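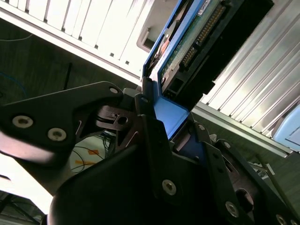 Cell technician, drive-swap robot -- Eten

We're Promolel, a small outfit that looks after server rooms for other people, and we're hoping to find one more pair of good hands for our site in Eten. Most of the job is keeping a single robot cell happy. It pulls hard drives in their caddies out of the racks and puts fresh ones in, and when it's well cared for it's a pleasure to work beside.

You'd spend your mornings with the gripper: going over the hex screws on the plates, wiping down the jaws, checking the wrist camera and teaching the pick points again whenever a rack has been shifted. Every 400 swaps the gripper comes off and goes on the bench for a proper look at the linkage. Afternoons are quieter, mostly logs, spare parts and the odd drive that won't seat.

You don't need a degree. We'd love someone who has fixed machines of any kind (printers, looms, milking gear, we really don't mind!) and who writes things down. Knowing your way around a teach pendant helps, but Sreekumar Ramasamy, who set up the cell, is patient and will happily show you.

The job is 32 hours a week, starting in February, with a tool allowance and a decent lunch. Send a letter and a few lines on something you've repaired to Sreekumar at the Eten office, and please put reference 1151 at the top.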